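Clunemham Menders and Makers – list digest
12 comments | 5 shares

Subject: Re: Mesh for the laundry bags, and zippers again
Date: 27th February

Hello everyone,

I have been meaning to answer this one for days, and I kept starting a reply and then going off to make tea and coming back to find the cat on the keyboard. So please forgive me if some of this has been covered already by the time it reaches you. First the original message, for those who get the digest and lose track of who asked what (I certainly do).

> Hi all, newish member over on the Flereck side of the river. I want to
> sew mesh bags for washing delicates, partly for us at home and partly
> for the April table. I bought a cut of soft white mesh and it is
> driving me up the wall. The pen skips, the edge wanders, and my first
> zipper came out with a wave in it like a strip of bacon. Is there a
> trick to it? Also, what size do people really use? My bras will not
> fit in the little ones and the big ones seem to swallow everything.
> Thanks for any help, and thanks for the kind welcome last month.

Well, welcome again, and you are in very good company with the bacon zipper! I have made more of those than I care to remember. I sewed my first wash bag when my daughter was in swim team and we were going through suits at a terrible rate, and that bag was so crooked that it would only lie flat if you folded it in half. We used it for years all the same.

Let me take the mesh first. There are two kinds that people bring along to our evenings, and they behave very differently. One is the flat kind with small square holes, which is light and cheap and lets the water through beautifully. The other is the thick, spongy kind with a bumpy face, sometimes sold as spacer mesh, and that is the one I would choose for anything with a hook or an underwire. It costs more and it makes a fat seam, but it cushions what is inside. If you can only buy one, buy the flat kind and double it.

Marking is where most of us come to grief. A ballpoint is hopeless on it. Use a felt marker with a fairly broad tip, put a sheet of scrap paper underneath, and go slowly. Your line will still come out in little dashes, and that is fine, you only need enough of it to follow with the scissors. Draw on the side that will end up inside the bag. And please don't stretch the mesh to get it flat! Pat it down with your hands and put a couple of cans of beans on the corners.

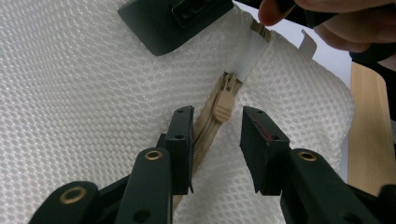
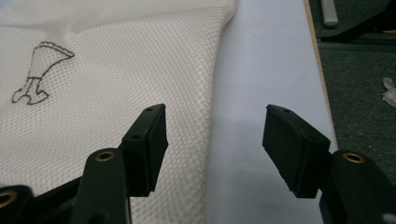
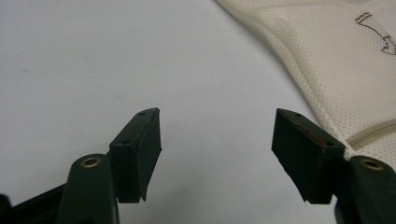
First one: beige zipper in the bumpy mesh. Second one: brown marker outline on the square-holed mesh.

Now for the zipper. I used to pin, and I have stopped, because pins slide right out of the holes and end up in the carpet. Narrow basting tape is much kinder. Lay the zipper on the table face up, tape it along both edges, and lower the mesh down onto it without pulling. I go up to a longer stitch than I would use on cotton and I hold the threads behind the foot for the first inch or so. If your machine chews the mesh at the start, lay a strip of tissue paper underneath and tear it away afterward. My old Mendix hates mesh with a passion and will not sew a stitch of it without tissue. The Cao that lives in the meeting room is much better behaved – you are very welcome to come and use it, just put your name on the sheet by the door.

Do think about the pull tab, too. A metal one bangs around in the drum, and it can work its way open and then all your socks come out to greet you. I like a plastic pull, and I sew a little pocket of elastic at the closed end to tuck it into. You can buy bags with a molded cover there, but a scrap of elastic does the job nicely and costs pennies.

As for size, I can only tell you what sells. The middle size goes first every single time, and the very large ones come home with me. Last April we took $267 on the table, which I thought was wonderful, and 8 of the large ones were still sitting in the box at the end of the day. For bras I would make a bag that is rounder and deeper, with the zipper going over the top like a suitcase, and I would put only one or two in at a time. I have a paper pattern for that shape and I'll leave a copy in the drawer with the interfacing.

Two small bits of housekeeping while I have you. We still have 70 zippers in the gray tub, mostly in beige and white, and they are free to anyone sewing for the table. And the thread order is in, so there is a nice new cone of white, 3000 yards of it – please put it back on the stand when you are done and not in your tote bag (I say this as somebody who found the last one in hers).

Do bring the bacon zipper along next time if you can bear to. It will probably unpick more easily than you think, and if it doesn't, I have a seam ripper and plenty of patience, and there will be lemon bars.

Warmly, from a very rainy Clunemham

Reply to list | 12 comments | Share (5)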